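# Bin picking arm on the returns line, six months in. What happened to your people?

**drybulb_ken** wrote:

Our place does returns for online sellers. Mixed goods, anything from a phone charger to a garden hose, arrives in totes and somebody has to pull each piece, scan it and send it to the right lane. We had six people per shift on that job. In October management started trialing an arm that picks out of a metal bin, and now they want to put in two of them for real.

I'm a shift lead at the Flirkby building. I have been asked to write up "impact on staff" for the site manager and I don't want to write it out of my own head. If you work somewhere that has done this, what changed for the people? I don't need to hear about cycle times, I have the vendor deck for that.

---

**m_okonski** wrote:

We've had one since last summer, small parts, auto supply. Nobody was let go. Two people moved to receiving and one of them hated it and left. The other two stayed with the robot and now they mostly clear faults.

The part I would put in your report is that clearing faults is a different job. Before, you were busy the whole shift and the time went by. Now you stand there, then the light goes amber, you walk over, open the gate, fix it, close the gate, reset. Then you stand there again. Some people like it. I would go crazy.

---

**Pushpa Prajapati** wrote:

I run training at a Pliron site and I disagree with "different job" if it means a worse one. Our pickers had wrist and shoulder complaints every month. Reaching into a deep bin 200 times an hour is bad for a body. Those complaints went down after the arms came in. I'd write that first.

You do have to train people properly though, and pay them for it. We gave each operator 35 hours and a grade bump. The sites that hand over a two page sheet and call it training are the ones where everybody hates the machine.

---

**drybulb_ken** wrote:

Pushpa, who decided on the grade bump? Was it there from the start or did somebody have to fight for it?

---

**Pushpa Prajapati** wrote:

It wasn't in the first plan. The operators asked for it after the first month when they were already doing the work. HR said yes after a few meetings. My advice is to get it in writing before go-live. It is a lot harder to get later.

---

**tallgrass77** wrote:

You're all being very polite. They buy two arms to get rid of twelve people over two shifts. Maybe they don't do it in year one. They stop replacing the ones who quit, and in this business people quit all the time. Three years later there's a crew of four and management says no one was ever laid off.

I saw this at Ruppert. Good company, decent managers, and that is exactly how it went. I'm not saying lie in the report. I'm saying ask what the headcount is supposed to be in 2021 and put the answer in.

---

**m_okonski** wrote:

Fair. We're down one since the summer and I haven't seen the job posted.

---

**Vojtěch Gajdoš** wrote:

I do integration for Kanico, so take this from the other side of the fence.

tallgrass77 is right that you should ask about headcount. In most projects I have worked on, there is a number and it is in the spreadsheet that justified the purchase. Ask for that spreadsheet. If the payback is calculated on labor, the number of jobs is in there.

Where I don't agree is the idea that you can run mixed returns with almost nobody. Small parts in auto supply are one thing, the same 130 items all year. Returns are much harder. Clear plastic is hard for the cameras. Thin things lying flat are hard. Glasses are a pain because the temples stick out and the grip point is never where you'd like it. An arm that does well on boxes all morning can get stuck on one pair of glasses, and then it needs a person who knows what to do.

Here's the sort of mix I mean, and this isn't even a full bin:

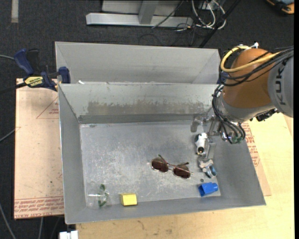
*KUKA arm over the front bin. Sunglasses, a yellow block, a blue cup-like piece, and a clear container on its side in the near left corner.*

The clear container is the one I'd worry about. Every item type like that is a reason to keep an experienced picker near the cell. They know from looking at a thing how it wants to be held. When we set up grip rules I would much prefer to have a picker next to me than another engineer.

---

**tallgrass77** wrote:

And does the picker get paid for teaching it? That's ten years of know-how going into your rules, and then the rules stay and the picker goes.

---

**Vojtěch Gajdoš** wrote:

Usually they get their normal hourly rate. I think that's wrong, but I don't set it. On one job the customer paid a project bonus to the two floor people who worked with us. It came out of their budget and it wasn't a big sum. More customers should do it — you can ask for that too, Ken.

---

**quietshift** wrote:

Night shift here, different kind of warehouse, two arms. A couple of things missing from the thread:

- Talking. With six at a bench you talked all night. Now I have a fence between me and the next person. I didn't expect to miss it this much.
- Who gets blamed. When the rate drops, the first question is what the operator did. The fault log usually shows it was the machine, but operators can't see the log. Ask for access to it.
- Breaks. We used to cover for each other. With one operator per cell, you wait for a lead to come and relieve you.

I still wouldn't go back to the bench, my shoulder is better. Both things are true for me.

---

**Pushpa Prajapati** wrote:

The break cover point is a good one. We had the same problem and solved it with a floater, one extra person per shift. It has to be in the staffing plan or it disappears.

---

**drybulb_ken** wrote:

Thanks all. So far I have: headcount from the purchase spreadsheet, grade and training hours in writing, fault log access for operators, a floater for breaks, and pay for anyone who helps set up the grip rules. I also asked my own crew at the end of shift today. Four want to be trained on it, one wants to go to receiving, and one said she'll decide when she sees the thing running.

Draft is due on 6 February 2019. If somebody has wording for the fault log item, please post it, that's the one I expect to get pushback on.

---

**quietshift** wrote:

Ours says "operators have read access to all fault records for the cell they are assigned to." It took them a while to agree to the word "all". Keep that word in.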